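Home | Forums | Finishes & Surfaces | Search | Log in

Matte white on a worktop: cleaning and touch-up

trujillo_bench
I refinished a utility room worktop in July with two coats of Wonitix matte, pale gray-white. After curing I get soft darker bands at an angle to the light. No texture change under a fingertip. Is this uneven film thickness, or am I chasing shadows?

serkdale917
Check the lighting first. Put a lamp at bench height, switch off the overhead, then move the lamp to the opposite side. If the bands move with the lamp, it's shading. If they stay put, it's the coating.

bruna_k
Disagree that the lamp test settles it. A low lamp exaggerates every roller lap and you'll end up sanding a surface that was fine. Look at it in the light you normally work in.

serkdale917
Nobody said sand it. The test separates a fixed mark from a moving one. What you do afterward is a different decision.

trujillo_bench
Roller was a 5 mm nap, foam. Left 12 hours between coats. Wiped down with a damp microfiber, no detergent.

Isauro Ocampo
12 hours is fine if the room was warm. Don't use melamine sponges on it at any stage. They burnish a matte finish and you get shiny patches that can't be wiped back. Same goes for dry rubbing with paper towel.

trujillo_bench
Current state of the surface, no seams or markings that I can find:

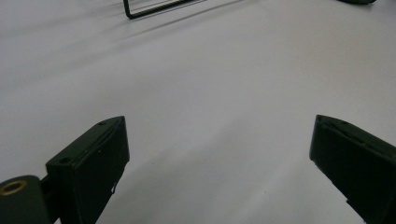
bruna_k argues for leaving any matte coating alone until it has had a full month, on the grounds that sheen keeps evening out after it feels hard. I'd go along with that, apart from spills.

serkdale917
A month is excessive for a water-based product. Read the can.

bruna_k
The can gives recoat time. It doesn't give full cure.

trujillo_bench
Did the lamp test at 9 p.m. Bands moved with the lamp. Leaving it alone.

Comments (2)

pl_edge: Used 80 grit on mine before priming and the scratches showed through both coats. Go finer.

mortar_and_tin: Does the same advice apply to satin?

Previous thread | Next thread | Back to top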